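In praise of the big grey bin

By Lachlan Kerr

I have owned, over the years, a roll-top toy chest, a stack of those clear drawers on castors, a canvas sack with a drawstring that was supposed to double as a play mat, and a very handsome set of nesting crates from a shop in Carnegie that cost more than the blocks I put in them. I loved every one of them on the day I brought it home. What I use now is a big open bin with straight sides and no lid, and I would like to make the case for it, because I think we've got blocks and bars and bricks (the plain sort, the sort with no instructions) badly wrong when it comes to putting them away.

Most storage advice begins with sorting. Long ones here, short ones there, one colour per tub, a label on the front. I followed it faithfully for two winters. We had 122 pieces at that point, mostly inherited from my sister, and I had five tubs and a label maker and a lot of hope. Tidying up took forever! Each piece had to be looked at, judged and posted into the right home, and if you got bored halfway (I always did) you were left with five half-filled tubs and a floor full of leftovers.

An open bin asks one thing of you. Is it in, or is it out? A child of three can answer that, and so can a grown-up at nine at night with a cup of tea in the other hand.

What people say against it

Corey Tautahi, who taught the little ones at our local hall for years and whose opinion I trust on nearly everything, thinks I'm daft. His argument is that a heap of mixed pieces teaches children that things have no place, and that they'll tip the whole lot out to find one bar. He's right about the tipping. It happens. But it happened with the tubs as well, only five times over, and the noise was worse.

I'd also say that the tipping comes from depth. Fill a bin to the brim and the piece you want is always at the bottom, it's practically a law. Keep one layer on the floor of it, perhaps a bit of a second, and you can see everything from above without moving a thing. Our bin could swallow far more than we put in it, and that spare room is the best part. I once worked out that if I packed it properly it would take all our blocks, the train track and most of the shoes by the door. I have never packed it properly and I don't intend to start.

The other complaint is that it's ugly. Well, yes, a bit. Grey plastic will never look like a willow basket. But a willow basket sheds, and it catches corners, and it has a dark inside where small things vanish until December, when you turn the house over looking for fairy lights. I've come to love a pale grey floor under blocks. Strong colours sit up on it beautifully, reds and browns especially, and deep greens too, and you can pick out a piece from across the room.

Table height, please

If you take only one idea from all this, put the bin on a table. I kept ours on the floor for ages because that's where toys live, and my knees paid for it. Up on a tabletop you reach over the side instead of crouching beside it, and several people can get at it together. Four children around a floor bin is a scrum. Four children around a table is more or less a workshop, and they talk to each other while they rummage, which is lovely to listen to from the kitchen.

Let them lie crooked, too. I used to line the bars up along the back wall, all facing the same way, and felt very pleased with myself for the ten minutes it lasted. A bar lying at a slant with another running off in a different direction is perfectly tidy as far as I'm concerned. It's in the bin. It's even easier to grab, as there's a gap beside it for your fingers.

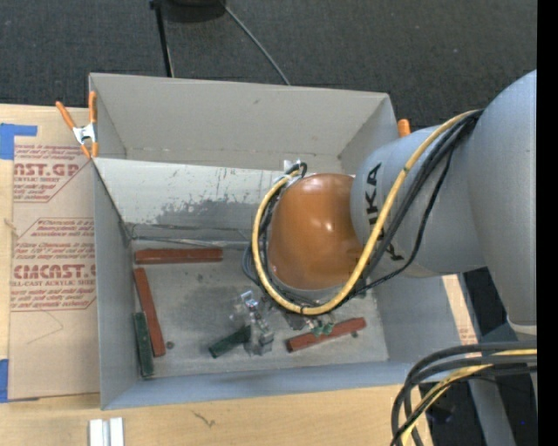 Where I do give in

I'm not a complete zealot. Puzzles need their own boxes, and anything with a screw or a tiny wheel goes in a jar with a lid – I've trodden on enough of those. Books want a shelf. And when we got past 40 bars of the long kind I did move some to a second bin, the same size and the same grey, which lives under the stairs and gets swapped over when interest flags. The swap feels like a birthday every time.

But for plain, chunky pieces that don't mind being knocked about, I'd choose one open bin on one solid table over any system I've ever bought. Corey is coming round on Sunday's leftovers principle, as he calls it (whatever hasn't been put away by supper goes in one pile and stays there), so we may be closer than he lets on. He still wants labels.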